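Notes, butcher block talk, Rivstead home show, 11 am slot

Mic check first. Ask who has a wood counter at home. Wait for hands.

Open w/ the Hanrahan kitchen. 904 square feet of house, one long maple counter, used hard every day. Looks better than mine. Why? Oil.

Kinds of grain - quick. End grain: squares, toughest, kind to knives, pricey. Edge grain: long strips, what most people buy. Face grain: pretty, dents easy. Pass the samples round, GET THEM BACK this time.

Oiling. Mineral oil, food grade. Not olive, goes rancid. Warm it a bit. Wipe on, leave overnight, wipe off. Once a week the first month, then monthly. Sinks and stove edges more often, they dry out frist.

Wax on top if you want it. Prarkik paste is fine, any beeswax mix is fine. Dont get stuck on brands, that ate ten minutes in June.

Stains: salt and half a lemon. Burns: sand, 120 then 220, always with the grain. Re-oil the whole top or you get a patch.

Movement!! Biggest mistake people make. Wood gets wider in summer. Slotted holes under the top, screws snug, never glue it to the cabinets. Tell the Sestis counter story, split end to end the first winter.
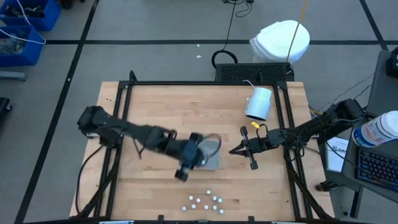

Strips next. Narrow ones hide wear better, and a light color shows water rings sooner, so wipe up. Same goes for tables. The top on the slide is light strips with black metal framing round the edges, and a flat gray pad sitting on the wood. Pads: lift them when you wipe down, grit gets under and scratches.

Price slide. 2000 for the big island top, installed. Skip if short on time.

Questions. Someone will ask about the dishwasher. No. Handouts by the door, oil samples one each pls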